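Week 3 — Care of dark clothing

Notes for Hiwot Shiferaw's group. Bring your fibre chart.

Black dyes fade for two main reasons: rubbing in the drum and strong light. Wash dark items inside out at a low temperature, with a short spin.

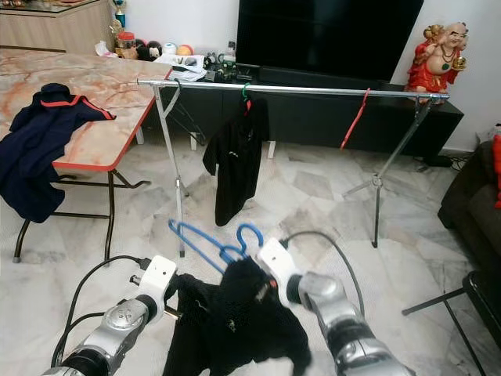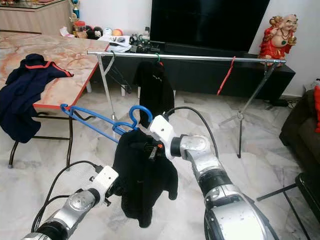

Line drying is gentler than tumble drying, but keep dark cloth out of direct sun. Knits stretch when hung heavy with water — dry them flat.

Reading: Palma, chapter 3, on reactive and sulphur dyes. Sulphur black is cheap and holds up well to washing, but chlorine bleach destroys it.

Wash test results go to Tavion by 14 March.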